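Chapter 5
Setting Out: Lines, Datums and Marks

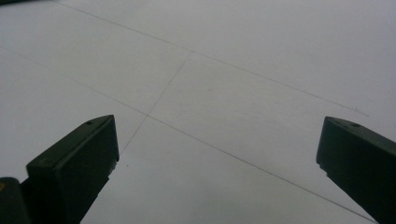

Setting out is the transfer of dimensions from a drawing or a schedule to the material that is to be cut, drilled or joined. It comes before any work with edge tools, and errors made at this stage are carried through every later operation. The marks themselves may be very slight. Thin pencil lines on a pale flat surface, crossing one another at an angle, with a short tick at the tip of one of them, are enough to carry a direction and a position along that direction. The line gives the first and the tick gives the second. Students often treat the two as the same thing, and much of the practical trouble dealt with in Section 5.3 comes from that confusion.

This chapter assumes that the reader has completed the exercises on rules and squares in Chapter 4 and can read a steel rule to half a millimetre without a magnifier. It does not assume any knowledge of trigonometry. Where an angle is needed it is obtained by construction or from a bevel gauge set against a known pattern.

5.1 Terms used in this chapter

Datum. A point, line or face from which all other measurements in one direction are taken. A workpiece normally has one datum for each direction of measurement.

Face side and face edge. The two adjoining surfaces that are trued first and marked as such. All squares and gauges are used from these surfaces only.

Construction line. A line drawn to locate other lines. It does not represent an edge of the finished work and is drawn lightly.

Working line. A line to which the material will be cut. It may be pencilled, knifed or scribed, according to the material and the tolerance.

Tick. A short stroke placed across or at the end of a line to fix a distance. Some workshops use a V-shaped mark instead, with the point of the V on the dimension. Either is acceptable, but the two should not be mixed on one piece.

5.2 Running and chained dimensions

Two methods are in common use for placing a series of marks along a line. In chained measurement, each mark is measured from the one before it. In running measurement, every mark is measured from the datum without moving the rule.

The difference shows in how errors behave. Suppose that 17 equal spaces are to be set out and that each placing of the rule introduces an error of 0.2 mm, always in the same direction. With chained measurement the last mark will be out by 3.4 mm. With running measurement the rule is placed once, so the error of placing is 0.2 mm at every mark, and the spaces between marks are affected only by the error of reading.

Chained measurement is still used where the distance is longer than the rule. In that case the work is divided into as few lengths as possible and the total is checked with a tape. A wall plate of 3644 mm, for instance, may be set out with a two-metre rule in two lengths, the second starting from a knifed line. A pencil line is too wide for this purpose — a blunt point can leave a line close to a millimetre across, and there is no agreement as to which side of it the next length begins.

5.3 Thickness of line

A working line has width, and the width must be allocated. The convention used throughout this book is that the dimension is taken to the edge of the line nearest the datum, and that the line itself falls in the waste. The Flisthorpe schedules reproduced in Appendix B follow the same rule. The older Vodlow sheets measure to the centre of the line and should be converted before use.

Hardness of pencil affects both width and permanence. A 2H lead keeps its point well on paper, card and planed softwood but may dent the surface if pressed. An HB lead marks more readily on rough-sawn stock and needs sharpening more often. Ink is not recommended on any surface that is to receive a clear finish.

5.4 Oblique lines

Lines that are neither square nor parallel to the face edge are set out from two points, each fixed by a running dimension. The points should be as far apart as the material permits. If a line 126 mm long is drawn through two points only 20 mm apart, starting at one of them, an error of 0.5 mm in the second point becomes an error of more than 3 mm at the far end. It is therefore usual to extend a construction line beyond the length required and to mark off the working length afterwards with ticks.

Parallel oblique lines are checked by measuring the perpendicular distance between them at both ends. Measuring along the face edge gives a larger figure and is a common source of error in stair and rafter work.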